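Do I need a real robot to add examples to Kuvument?

Not at all! Nearly everything we gather now comes from simulated kitchens, and you steer the arm from your own desk. 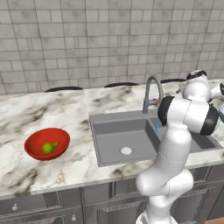 The sink kitchen, with the pear in its red bowl.

How many examples make a set?

We ask for 119 per task. That sounds like a lot, I know, but most people find their rhythm after the first 3 or so – and you can stop and pick up again whenever you like.

Should I throw out my clumsy tries?

Please don't. Mark them "rough" and send them along with the rest.
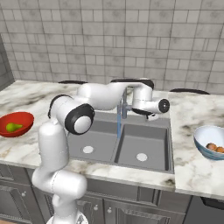 Answers by Magdolna Simon, Kuvument help desk | 20/10/2023

Can I change the camera view?

Yes, between tries, but leave it alone once the arm starts moving.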